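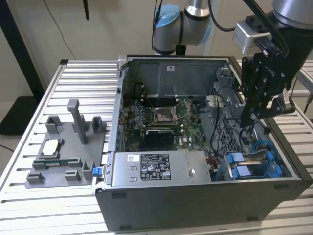 What should you take out of an old desktop tower before you get rid of it?
The hard drive, every time. Everything else in there is optional, but the drive has your taxes and your passwords on it, so it stays with you or it gets wiped.

Hanne Pelkonen
September 28, 2020

OK so that's the short answer for everybody who messaged me after the last post! Long answer is this thread. I've been going through an old Dell tower with the side off and I took notes like a nerd.

2.
First thing, lay it down. I used to do these standing up with the tower wobbling between my knees and I have dropped so many screws that way. Put it on its side with the open part facing the ceiling and the whole board is right there in front of you like a plate of food. Power cord out of the wall, then hold the power button in for a few seconds. Then touch bare metal on the case before you touch anything green.

3.
Get a dish for the screws. A real one, with sides. I use a saucer from a tea set my sister hates. Case screws and drive screws look like twins and they are NOT twins, and if you force the wrong one in you'll strip the hole and say words.

4.
Take photos of the cables before you unplug a single one. I skipped this in July on a different machine (the one I call Furkus, long story, the fan sounded like it was saying it) and spent an entire evening working out which little plug went to the front power button. The tiny front panel wires are the worst. Get in close enough that you can read the printing on the board next to them.

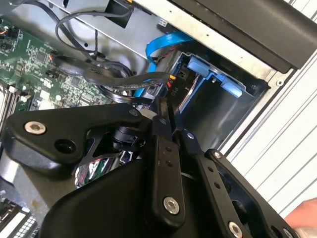 5.
Blue plastic is your friend. On this Dell the parts you're meant to grab are bright blue, so when you're stuck, look for blue before you go hunting for a screwdriver. The drive carriers have blue handles and blue latches. Squeeze, pull, done (if you took the cables off the drive first. Please take the cables off the drive first).

6.
Speaking of cables, the flat data one usually has a little metal clip. Press the clip, then pull on the plug, never on the wire. If it doesn't want to move, wiggle it side to side a hair. My neighbor Saarinen yanks his and he's on his fourth cable.

7.
Check both slots in the drive cage! People forget about second drives all the time, especially on computers that came out of an office. This one has a single black drive standing on edge in the right-hand slot and the one next to it looks empty, but I still stick a finger in there. 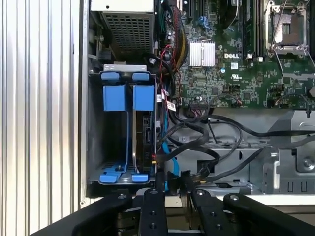
8.
The CPU socket. It's empty on this board, so if you're looking at yours and wondering whether something is supposed to be in that square with the metal bracket around it, yeah, the processor and then a cooler on top. With the socket open like that you keep your fingers, your sleeves and your coffee away from it. The contacts in there bend if you breathe on them wrong and straightening them is a miserable job. I did one once with a sewing needle and a headlamp and I would not like to do it again.

9.
Leave the chipset heatsink alone. It's the finned silver thing near the Dell logo. There's no prize under it.

10.
Power supply. The big silver box with the black label on it. You can unscrew it from the case and reuse it if the plugs match your other machine, but do not open the box itself. I mean it! The insides can hold a charge after it's been unplugged. The label is worth a photo too, all the ratings are on there and you will want them later when somebody asks 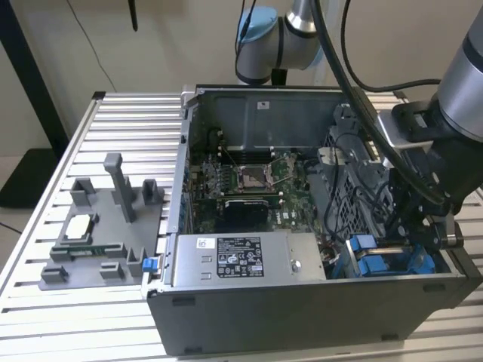

and you've already bolted the thing into another case with the label facing in. Ask me how I know. So: photo of the label, then a strip of masking tape on the plugs saying what they came from, then into the bin.

11.
Where does the rest go? I take the empty cases to Vastari out by the Fadwood exit. They want the drives out before you show up, which suits me fine. Box number 917 in my garage is cables only and I'm keeping it, don't start.

12.
Somebody asked what I do with the drives. Copy off what I want, wipe it, then it goes in a drawer with a sticky note. The last one had 1237 photos on it and 51 of them were of the same cat, mostly asleep.

13.
Memory sticks next time. Push both end latches down, keep your thumbs off the gold edge, and send me your slot questions before then so I can put them all in one post.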